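I've been writing a small newsletter for families in our town who have relatives near the conflict over the border, and for years I kept up with the news by having too many tabs open. In July I finally paid for Clolar, a news-tracking app that follows ceasefires, peace talks and sanctions in 159 countries. I've lived with it through three rounds of the Tonasness talks now, so I feel ready to say something useful about it.

## Setting it up

You pick the conflicts you care about, then the sources you trust, and Clolar builds a timeline for each. I started with five and quickly dropped to three, which suits me much better (there's only so much bad news a person can take with breakfast).
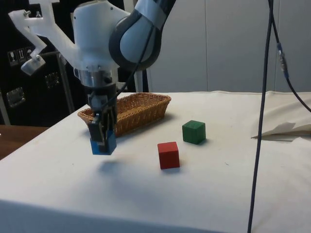 The timelines are the best part of the app, and I'd have paid for them alone. Each entry says who announced a thing, who confirmed it, and who disputes it, and the three are never mashed together. When the Tivmont delegation walked out of the talks, I could see within minutes that only one side had said so. I read most of this on my tablet at a table with a plain white cloth over it, much like the one under the white robotic arm in the photo, and the pale gray layout is easy on the eyes there, even at 6 a.m. The map is less of a success. It loads slowly, and the front lines are drawn so thick that a village can vanish under one.

## Alerts and briefings

Alerts come in two strengths, and I'd beg you to choose the quieter one. On the loud setting I got more than 10 before lunch, most of them a minister repeating what he'd said the night before. The quiet setting waits for a second source, and it has served me beautifully.
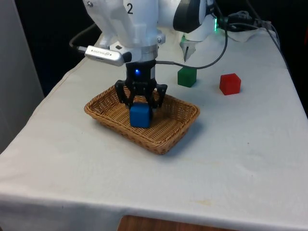 It also sends an evening briefing, a page or so long, written by people with a good ear for plain English. I forward it to my sister, who can't abide the news on television - she reads every word. My one grumble is that sanctions stories get tucked down at the bottom, when they're often what my readers ask about first.

I tried Dinu for a month as well, to be fair to it. Dinu is cheaper and has the better map, but its summaries run statements and facts together, and I kept having to go back to the original reports to untangle them.
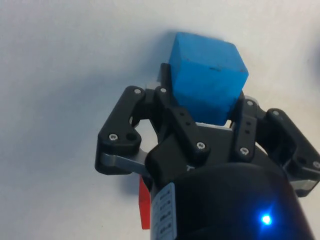 ## Would I keep paying?

Yes, and I've renewed for the year. If you only glance at the headlines, the free version will do you fine. If you have family over there, or you simply like to know who said what before you start worrying, the paid one is worth it. I do hope they fix that map before the next round at Tonasness!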